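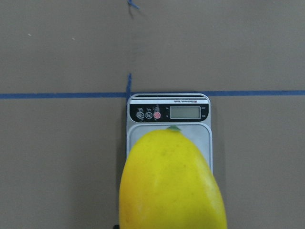
5th November

Flour again. I have been putting off the bread for the Feltthorpe sale the way other people put off the dentist, and this morning I ran out of things to do first. I had already cleaned the kettle. I had alphabetized the spices, then remembered that I never look for spices by name, only by lid, and put half of them back.

So, the scale. My mother never owned one and made better bread than I do. She measured with a chipped teacup, and when the teacup died she switched to a different teacup and told us the recipe hadn't changed. I have her recipe on the back of an envelope. It says "flour, enough." I worked it out last winter as 430 grams, after a month of loaves that could have been used in construction, and wrote the number on the envelope in pen so that I couldn't argue with it later. Then 300 of water. I have argued with it ever since.

Su-bin Gil came by before I got started, to return the big bowl and to tell me that I was going to do it wrong. She believes in weighing the salt. I believe in salt. We settled this by weighing what I would have thrown in by hand, and I was over by 2 grams, and she was so pleased about it that I gave her the last of the good coffee just to have something in her mouth besides opinions.

She also thinks blue painter's tape has no business near food. I told her tape is the only thing holding this house to any kind of standard. I bought a roll in February to paint the hallway. The hallway is the same color it always was, and the tape has gone everywhere else. There's a piece on the freezer drawer that sticks, one on the light switch we aren't supposed to touch, and one on the back door that must have meant something when I put it there.

First dough went together badly. I hit the button to clear the bowl's weight, got distracted by the phone (Quintana, wanting to know if I had picked a delivery time for the shelf, which I had, twice), and came back with no idea whether I had added the water before or after. Poked it. It poked back. I called it the test loaf and started a second one with the phone in the other room.

Second dough much better. Smooth, a little smug. I set it by the radiator under a towel and wrote the time on my hand, then washed my hands.

While it was rising I read through the list for the sale. They want 14 loaves from our street, and so far our street has promised nine, of which four are mine. I don't remember promising four. I remember promising "a few," in a warm room, after wine.

Test loaf came out of the oven around four. Flat on one side, and a crust you could knock on. Ate two slices with too much butter, standing up, and it was fine. It was pretty good. I'm not telling Su-bin.

Must get: more flour, yeast, coffee, a pen that doesn't wash off. Call Quintana back about the shelf.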